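Notes, living room talk, second half (after the coffee)

Welcome back, find your seats, no rush. Thank Kalliopi Tomić again for the slides and for the very good cookies.

Start with the sofa, because everybody has one and everybody fusses over it. Ask who straightened a cushion before leaving home this morning. Wait for hands! 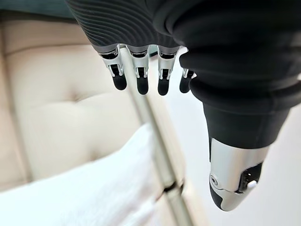

My mother did her cushions every night at bedtime, and I still can't go upstairs without doing mine. Tell the Skellau story here, but keep it to 3 minutes (last time it ran well over).

Then on to color. Cream leather is lovely and calm, and tufting gives you all those little creases to look at, but it does like some company. One teal cushion, tipped up on its corner, and a light grey one to keep it from shouting. Grey stripes in the carpet are plenty of pattern for me. 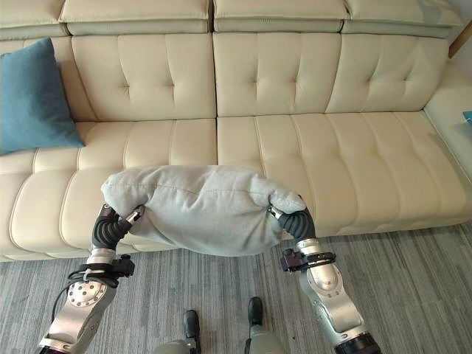 Pillows go on last, after the seat has been wiped and the carpet vacuumed. I learned that order the slow way. Pause for questions, then hand over to the Bruvedeo table for fabric samples.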